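2020-11-12

Long one today. Up too early, coffee, straight to the lab, coat still on when I started the first run.

So the result, before I forget how it went. Gavden policy trained on 849 demos, the sorting task, trash one side and recycling the other. Old version does fine on stiff stuff, cups and boxes. Soft stuff it just pinches at air. My idea since February was that we label grasps wrong — we mark the moment the fingers close, when what matters is the second before, when it picks a spot. Shifted the labels back, retrained overnight on Skutia, tested today.

Paper wads: better. Way better. 17 tries and only 2 misses, and one of those was me putting it too close to the edge. Foil is still bad. It goes for the bright creases every time, like they were handles. Tried turning off the overhead lights, no real change. Maybe the Palomino data just doesnt have enough shiny things in it. Need to check that before I blame the labels.

Also the left arm and right arm don't act the same, which bugs me. Same weights, same checkpoint. Left waits longer. Wrote it on the board with a big question mark and then somebody erased half the board.

Bridesetti draft is due soon and I have 2000 words of methods and no foil result worth printing. Could leave foil out. Don't want to — it's the interesting part.

Tomorow: count the shiny items in Palomino, redo the foil set with the new labels, email about the spare gripper pads. Eat an actual lunch.

Feet hurt. Bed.

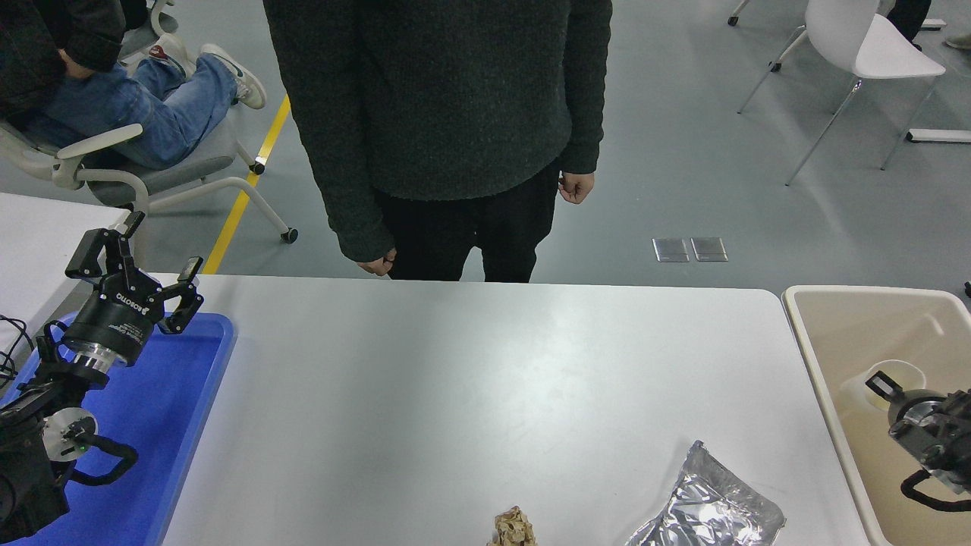

Paper and foil on the table, left gripper open, right arm reaching into the basin.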